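Pusedham Wheelers Ten
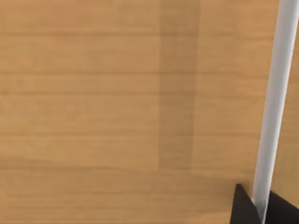
PUSEDHAM, February –

The Pusedham Wheelers Ten is an amateur time trial for road bicycles, ridden over 10 miles on the old coast road out of Pusedham. Out and back, one turn at the Nostidier roundabout. Riders go off singly at one-minute gaps. First rider away at 7am, before the traffic builds.

History

Started as a club run between Pusedham and the village of Wumotus. No timing at first, just a bell at the finish and a lot of arguing. A proper course was measured later and the turn moved to its present spot after roadworks closed the Wumotus lane. Older results are kept in the club book but dont count towards the course record, as the distance was short.

Course

Mostly flat. One drag after the start, known as Sepúlveda Rise, then exposed road to the turn. Wind is usually a headwind going out – riders who start too hard tend to pay for it by the bridge. Surface rough in places on the return leg.

Format

Open to club members and guests. Categories are senior, junior, veteran and tandem. Drafting not allowed, a rider caught by another must drop back. Two-up teams ride a seperate event in late summer on the same road.

Entries were once capped at 60 but the limit was lifted. The largest field to date is 166, when the race doubled as a regional championship.

Notable riders

Obed Boateng has won the senior event more than 10 times and held the course record for 17 years. Trained mostly on a fixed wheel. Lâm Kiều took the record from him by 2 seconds, in still air, and later won the tandem category as well. Boateng now acts as timekeeper.

See also

Pusedham Hill Climb
Nostidier Road Race
List of club time trials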